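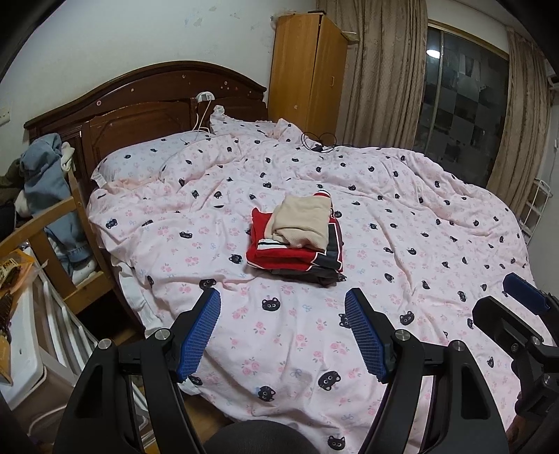 4.2 Clothes between drying and storage

Most work on household laundry treats the task as a chain of steps: collecting, sorting, washing, drying, folding, putting away. Time-use surveys usually follow this chain, and the washing step gets most of the attention because it uses water and power that can be metered. In the Grindum diaries the steps at the end of the chain took up more space than we had planned for. The diary form had a single box for "put away," and many of the people filling it in crossed the box out and wrote a longer note in the margin.

The 14 households kept the diary for 12 weeks, starting in January. Together they made 4000 entries. An entry was made each time a load, or part of a load, moved from one place to another. We did not ask people to name single garments, although several did so anyway, mostly for items they worried about: wool, work shirts, school sports clothes. Entries with no time of day were kept for the analysis of places but left out of the analysis of delay.

We use the term "waiting stage" for the time after a garment is clean, dry and folded but before it reaches a closet, drawer or shelf. Kocabaş first used the term in our pilot interviews, where she noted that people talked about this time as if the work were already done. A person would say the laundry was finished and then, later in the same interview, mention that it was still on the stairs. We kept the term because it does not suggest that anything has gone wrong.

Where clothes wait

Beds were the most common waiting place in the diaries, followed by chairs and the top of the dryer. The reasons given for using the bed were practical. It is flat, it is large, and it is close to where the clothes will be stored. It is also at a good height for folding while standing, which older respondents brought up more often than younger ones. One woman wrote that she had tried folding at the kitchen table for a month and gave it up because everything then had to be carried upstairs in piles that fell over.

The bed has one property that the other places lack. It has to be cleared by night. This sets a deadline, and the diaries show it clearly: clothes left on a bed were moved before 11 p.m. on the same day in nearly all cases. Clothes left on a chair had no such deadline and stayed much longer. Moving a pile off the bed did not always mean putting it away, though. In a large share of the evening entries the pile went from the bed to the chair, and the waiting stage simply continued there. Respondents did not count this as a move unless the diary asked them directly.

What is in the pile

Piles were seldom sorted by type of fabric. A more usual order was by person, and within one person's pile, by the order in which things came off the rack. Heavier knitwear dries last and so tends to end up on top, even though the care advice most people could repeat to us was to store it at the bottom of a stack. Sportswear was often folded together with everyday clothes (Figure 3). Only in households with a child on a team did we find a separate place for it, usually a bag kept by the door.

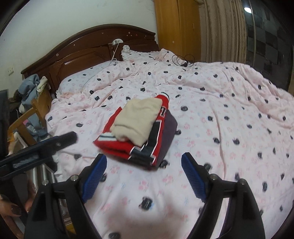
Figure 3. Folded clothes stacked on a bed, a beige knit garment on top of a red sports jersey.

The mixing of fabrics matters for the question of garment life raised in Section 2. Đặng's earlier interviews suggested that people take clothes straight from the waiting pile and wear them again without ever storing them. Our diaries support this. Items near the top of a pile were often worn the next day, while items lower down were put away and then not mentioned again for weeks. If this holds more widely, a small group of garments in each household is washed and worn far more often than the rest, and the choice of which ones is made partly by where they happened to land in the pile. We can't test this with the present data, as the entries follow loads and most do not name garments.

Who ends the stage

In households with more than one adult, folding and putting away were often done by different people. The person who folded tended to be the one who had run the wash. Putting away was more likely to be handed over, especially to teenagers, who were expected to collect their own pile. The diaries contain many short complaints on this point. Some parents set a rule that a pile left past a certain hour went back in the basket - a rule that was written down in several diaries and recorded as carried out in very few.

People living alone had shorter delays than we expected. Two of them explained that they skipped folding for most items and moved clothes from the rack to hangers directly, so there was no pile to wait. Others did not store everyday clothes at all during a busy week and dressed from the drying rack. We coded these cases as having no waiting stage, although it could be argued that the whole period on the rack should be counted.

Limits of the diary method

A diary may change the thing it records. Three households told us at the closing interview that they had put clothes away sooner because they did not want to write another entry. The delays reported in Table 4 should be read as low estimates for that reason. Entries also became shorter toward the end of the period, and notes in the margin almost stopped after the eighth week. The places named in the late entries are still complete, but the explanations used in this section come mostly from the first half.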